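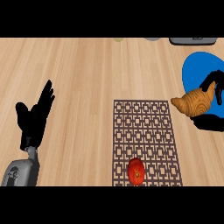

Section 7. Running the table-setting task in the simulator

The Tretusico task pack comes with the Surkeck two-arm set and runs in Skeveck. Work through this section before you try the task on real arms. The steps assume you have already installed the software and loaded your licence key.

Starting the task

1. Open Skeveck and choose Tasks, then Table, then Croissant to Plate.

2. Wait for the status light in the toolbar to turn green. The first load is slow, as the object shapes have to be unpacked.

3. Select both arms in the Arms panel. The task uses the right arm only, but the left one must be switched on or the run will not start.

4. Set the left hand to Hold Open. It should stay over bare wood, clear of the placemat.

5. Set the grip force for the right hand to 2. Higher settings are meant for firm objects.

6. Press Run.

Note: Each run stops after 3,000 steps, whether or not the task has been done. You can change this limit under Options.

Checking the end position

7. When the run stops, press Freeze and look at the plate. The croissant should be lying on it and the right hand should be clear.

8. Check that the tomato is still on the placemat. It is there as a distractor — the run is marked as failed if either hand moves it.

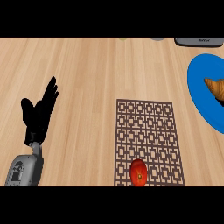 Figure 7-2. Croissant on the plate, left hand open, right arm out of view.

9. Press Save to keep the run, or Discard to start again from step 6.

Caution: Do not close the program while a run is being saved. The log file may be damaged and cannot be repaired.

Repeating the task

To collect a set of runs, enter a number in the Repeat box. The most you can enter is 10. Object positions stay the same between runs unless you tick Shuffle.

If the left hand drifts during a set, stop the run, open the Arms panel and press Reset Pose. Then go back to step 4.

Section revised 2025-09-18 by Ah-rin Shin. Applies to all Surkeck two-arm sets.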